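4.2 What we bought, and in what order

Esther Muriithi and I did the budget for the Lyimo tidying study together, and I'll be upfront that our first draft was a mess (mine, mostly). We had put nearly everything into a robot arm and left almost nothing for collecting demonstrations. Upendo Mushi read it and asked what the arm was supposed to learn from. Fair point! So we turned the plan over and bought hand-held grippers first, 2 of them from Setadura, and pushed the arm into the second round.

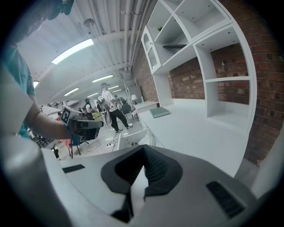 Should a small lab lease its grippers or buy them?
Buying worked out cheaper for us once the study ran past 12 weeks, but a shorter project would do better with the Pitard lease, repairs included.

Spares were the line I kept arguing for. Finger pads are small parts with a long delivery time, and we put in one order for the whole study and had it confirmed by 20th March. Cables and power strips went on the same order. We also set aside 200 dollars for household objects, things like umbrellas and hardcover books, and that was plenty (I'd happily have spent more, but Esther had the card).
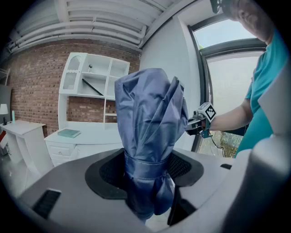

Reading time for this section: 2 minutes

Soft things deserve their own thought when you plan a purchase. A folded umbrella has loose fabric bunched up above the strap, and a gripper picked from a catalog for boxes and cups may not suit it at all. We asked Hidum for a trial unit before signing anything, and I'd do that again. Markers are the other easy one to forget: we use them on the grippers and on the wrists too, as in Figure 3, so the printing and the mounts need a line of their own. Ours was hidden under "office supplies" until Upendo moved it.

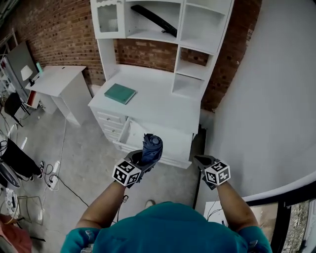
Figure 3. Folded umbrella held upright at the desk, with the wide drawer open.

Furniture came last, and I wish we'd priced it sooner. A desk with drawers and cubbies gives you a lot of different placements for one purchase, and delivery was nearly a third of what we paid for ours.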